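Room 306 – curtains, cables, the soft stuff box

Gallery page, put up in a hurry 4 November 2019. Most of October went into this room and the album was overdue. 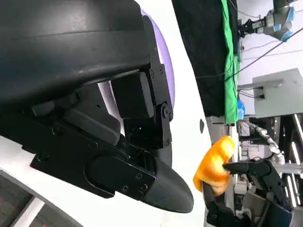 Started with the black curtain. Everything else waited on that. The old one was short and let in a stripe of light by the door every afternoon, and we'd all gotten used to squinting round it. New one came from Ludasard, heavy, smells like a tent. Smell is going. Slowly.

Captions below in the order the work got done, more or less. A few are out of order, will fix when there's a spare hour.

Curtain on the floor, before hanging
Took up the whole walkway. Ironing it was discussed. Did not happen.

Hooks, sorted
Old hooks in the jar, new hooks in the tray. Two kinds that look identical and are not. Keep them apart please.

The rail
Michalski rail, second hand, one end slightly bent. Runs fine if you pull from the middle. Pull from the end and it jams and you will be up the ladder.

Green fabric
Leftover length from the Sullunance job. Kept it whole, didn't want to cut it and then need it. Steamed once. Creases came back overnight.

Ladder, borrowed
Goes back to 148. Whoever reads this first, take it back.

Walls, after washing
Sugar soap and a sponge, two passes. Tape marks came off, most of them. The brown patch by the socket is under the paint and is staying.

Cables, before
Not proud of this one. Every cable from the last three projects, plus one that went nowhere at either end. Took it out and nothing stopped working.

Cables, during
Everything unplugged, labelled with masking tape, laid out longest to shortest. Lunch got eaten on top of the short ones.

Labels
Handwriting is bad, sorry. The one that says BOK says BACK.

Clips
Bought one bag. Needed another bag. White ones for the wall, the black ones were on offer so there's a spare lot in the drawer.

Shelf, top
Light things only. It's held by the old brackets until the Flosell ones turn up.

Shelf, middle
Boxes with lids. Lids on the boxes! Half the dust in here was inside the boxes.

Shelf, bottom
Heavy things, toolbag, the spare fabric rolled around a tube. Don't fold it – roll it.

Soft stuff box, tipped out
Squishy toys, pretend vegetables, sponges, beanbags, something that used to be a stress ball. All of it had gone gray and a bit sticky from being handled.

Soft stuff, washing
Bowl of warm water, drop of dish soap, soft brush for the lumpy ones. The glossy ones collect lint the second they're dry so they go straight in a bag.

Soft stuff, drying
Tea towels on the bench overnight. One of the sponges took two days. Two days! For a sponge.

Thrown out
6 things. Split seams, one leaking beads. If you were fond of the leaking one, too late.

Put away again
Softest at the top so they don't get squashed flat. Small ones in a mesh bag inside the box or they end up at the bottom and no one sees them till spring.

Floor
Swept, mopped, swept again becuase of the curtain fluff. New curtains shed. Expect black fluff for a while.

Power strips
Off the floor, all of them. Mop got one last year and the whole corridor knew about it.

Lamp test, curtain closed
Much better. No stripe by the door. Still a little glow over the top of the rail, might add a strip of felt.

Lamp test, curtain open
Same spot, same time. Not much between them on a gray day but try it in the sun.

The bill, roughly laid out on the bench
Curtain was the big one. Clips, hooks, soap, felt, tape and two new sponges came to 167 and that includes the second bag of clips. Receipts are in the envelope, envelope is in the drawer with the black clips.

Drawer
Since I keep mentioning it. Top one, sticks, lift and pull.

Door sign
Printed, laminated, already crooked.

Still to do
Felt strip over the rail. Brackets. Rename the BOK cable. Someone to look at the bent end of the rail who is better at bending things than me. Wall by the window has only had one wash and it shows in the morning.

How to leave it
Curtain closed, lids on, soft things back in the box, bench wiped. Cables back on thier clips, same clip they came off. If you take the tape labels off put new ones on the same day.

More pictures once the brackets are in – the before ones of the shelf are on the old phone and need copying over. If you have any from the first washing day send them, I only have two and both are of the bucket.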